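Room Preparation Assistants (part-time), Odley

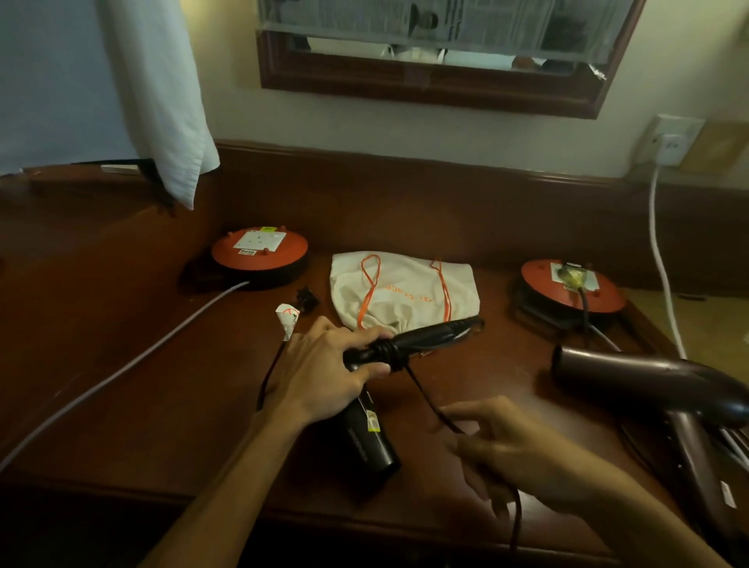
Winding the cord of a hair dryer at the desk.

Arboleda invites applications for the post of Room Preparation Assistant at its guest house in Odley. Duties include the checking and storing of hair dryers, cable reels and other small electrical items, and the tidying of desks and cupboards. The post is for 20 hours per week. Training is provided and no previous experience is required.

Applications should reach the Odley office by 7 October 2024.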